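# How a Robot Learns to Grab Snacks

Written for the Plurnus robotics club page, grades 3 to 5. 9/11/19

OK so. You want to know what we do in club. Short version: we teach a robot to pick stuff up. Snacks, mostly.

Picking up a snack sounds easy. You do it without thinking. But your hand is doing a ton of work! It feels how squishy the bag is. It squeezes just enough. If the bag slips it squeezes more. A robot doesn't know any of that. Somebody has to show it.

So we show it. With grippers you hold in your own hands. Two of them, one for each side. Every gripper has two fingers and a soft blue pad on each finger, plus a camera on top. You squeeze, the fingers close. The camera records what the gripper saw. One try from start to finish is called a **demo**.

Bowl jobs are the ones everybody wants to do first. Lots of packets, all piled up, all different. You have to get the fingers on both sides and close them slowly. 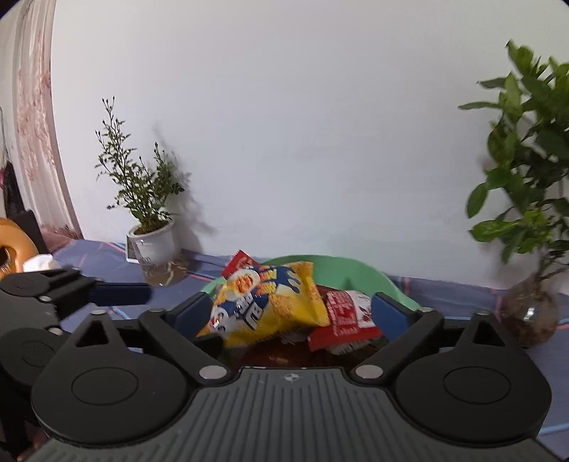
Tindach wrote in to ask if the robot can tell what flavor a snack is, and whether it gets hungry looking at them all day. No and no! It only knows shapes and colors, really just tiny dots of color called pixels. It could pick up a cookie or a rock and be equally happy. Well, not happy. Robots don't do happy either.

Back to demos. How many do you need? A lot. For our first job, "put one snack in the bowl," we made 134 demos and the robot still missed all the time. It grabbed air. It pushed the bag off the edge. So we kept going in June and got to 396. Way better.

## Words to know

- **Gripper:** a robot hand. Ours has two fingers, yours has five (four and a thumb, if you're picky).
- **Demo:** one recorded try.
- **Training:** when the computer looks at all the demos agian and again untill it finds the pattern.
- **Grasp:** a grab that holds.

## Why different snacks?

Because a robot that only ever sees one kind of candy gets stuck on that one kind. Give it a big bag and it has no clue. So we mix. Long wrappers, little ones, twisty ends, shiny ones. Shiny is hard!! Light bounces off and the picture looks different every time you move.

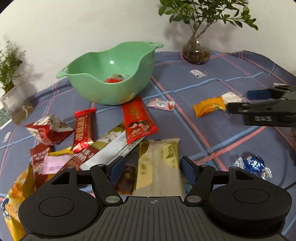 Flat bags are tricky too. Open the fingers wide, wider than you think. Go down straight. Then close. If you rush, the bag slides away and you have to start over. Start over is fine, by the way. We save the bad ones in there own folder.

Next up is the Wurnberg meet. Every team brings a robot and a bowl. The Hamann team has nearly 2,000 demos, wow. We have 396. But ours are neat and we check every one.

## Try it at home

Get kitchen tongs and a small bag of chips. Close your eyes halfway. Pick up the bag and put it in a bowl without crunching anything. Now do it 148 times. OK do it five times.

Then eat the chips. Wash the tongs first.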